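Okay, breakfast corner update, 14/05/2026, because a few of you asked what I've been doing with all these oats 🥣

**1/** Leaf wallpaper is up and I'm in love. Isabelle Nguyen talked me into it and she was so right! Oats bag got its close-up too:

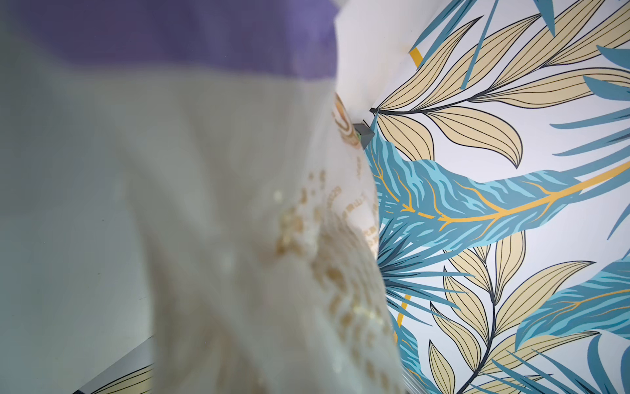

*Purple, cream, little gold flecks – and my jungle wall*

**2/** I buy the 900 g size now. Lasts me until the next Furnley market, if I don't bake (I always bake).

**3/** Round bowl with the brown dashes inside, oats nearly to the rim, pouch wide open beside it. White table, teal fronds behind. Happy place! 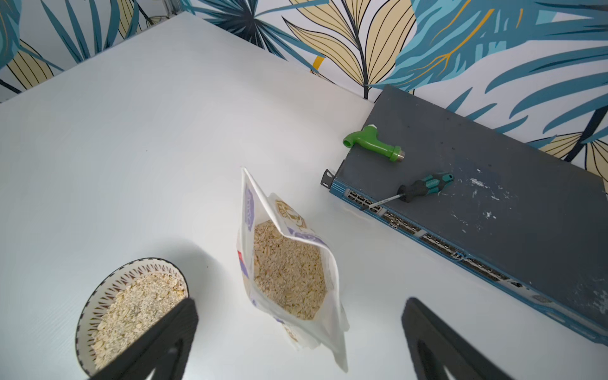 **4/** Overnight oats, my way: half oats, half milk, spoonful of yogurt, pinch of salt. Fridge till morning. Frozen cherries on top if there are any left.

**5/** Next up is a shelf for that wall. Torn between the Stillano one and the plain Borkowska – the Stillano is 732 mm wide and I *think* it fits. Votes please!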